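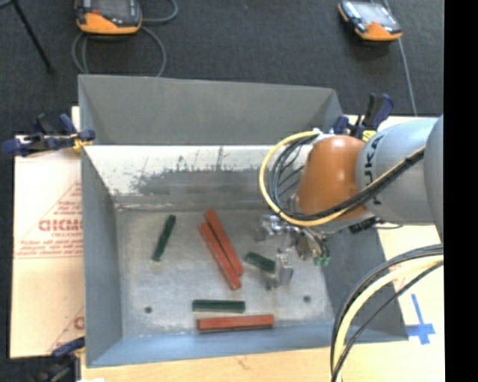 Nestalero Opens Its Second Shop in Grornton, and the Kettle Is On

November 8, 2022

GRORNTON - Hi everyone, Bình Lã here, owner of Nestalero, and I finally get to share the news I've been bursting with since April. We're opening a second shop! It's on Clastel Street, in the old shoe store with the green awning, and the doors are open to the public as of this morning.

If you haven't met us yet, Nestalero is a fix-it and secondhand hardware shop. We sell used hand tools, cabinet pulls, hinges, lamp parts and all the odd bits you can never find at the big stores. We also mend things. Bring in a wobbly chair or a lamp that flickers and we'll take a look while you wait (or while you get a sandwich next door, which I strongly recommend).

I started the first shop nine years ago with a folding table and far too many doorknobs. My wife thought it would last a summer. We now have more than 2,000 items on the shelves across town, and people still come in asking for the one thing I sold an hour ago!

The Clastel Street shop is bigger than the first, with a proper repair counter up front and a back room for evening classes. Duyên Quách is running the place. She has worked with me for five years, she can rewire a lamp faster than I can find my glasses, and she picked the paint colors, so please send all compliments to her.

"I wanted a shop where you can walk in with a broken thing in a paper bag and not feel silly about it," says Duyên. "Half of my favorite repairs came in that way. The other half came in a stroller."

Classes begin this month. The first ones are Sharpening Kitchen Knives, Patching a Screen Door, and Lamp Wiring for Beginners. Each class costs $68, and that covers your materials and all the tea you can drink. Groups are small, so sign up early if there's one you really want. You don't need any experience, and you don't need to bring tools unless you'd like to learn on your own.

We're also taking donations at the new counter. Clean hand tools, door hardware and picture frames are always welcome. Please no paint cans or mattresses - I know, I know, but we've been asked more than once.

The original shop on Moen Avenue stays open with the same hours and the same squeaky front step. Gift cards work at both places, and so do your old punch cards, even the faded ones.

For class sign-ups, donation questions or press visits, stop by either counter and ask for Duyên or me.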